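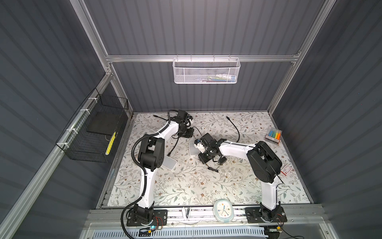
Why would an arm halt when its own cable has not been cut or unplugged?

A cable that is pulled tight at one joint angle can lose contact for an instant and recover as soon as the arm moves back. The controller records a lost connection, and a later inspection finds every plug in its seat.
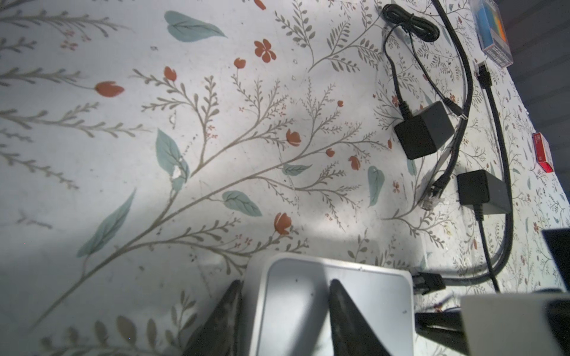

Larkgate, October 2019

The following is a record of the stoppages on the two-arm cell known as Wukumis. It is published on this personal page and does not represent the position of Stakmont, which supplied the controller software.

The fault was first logged in June. The right arm stopped during a reach toward the center of the table and held its position until power was removed. The log gave a communication timeout. The arm was restarted and completed the next reach without error. Over the following weeks the same stop was recorded 13 times in 3,000 cycles.

Loose cables on the work surface were considered first. An Ethernet cable or a power adapter lying within reach of the fingers is a hazard in its own right, and a snagged lead could produce the same entry in the log. The stops continued with the surface cleared, and that explanation was set aside.

The cause was found in the routing at the elbow. At 138 degrees the sleeve took up all of its slack and drew on the connector behind it. The sleeve was refitted with 30 millimeters of additional length, and the tie nearest the joint was moved toward the base. No stop has been logged on that arm to date.

One matter remains open. After a timeout the arm holds under power, and a person reaching in to free a cable may assume that it is off. The Manalo checklist now requires power to be removed before any hand enters the enclosure. The left arm has the original routing and is to be refitted next.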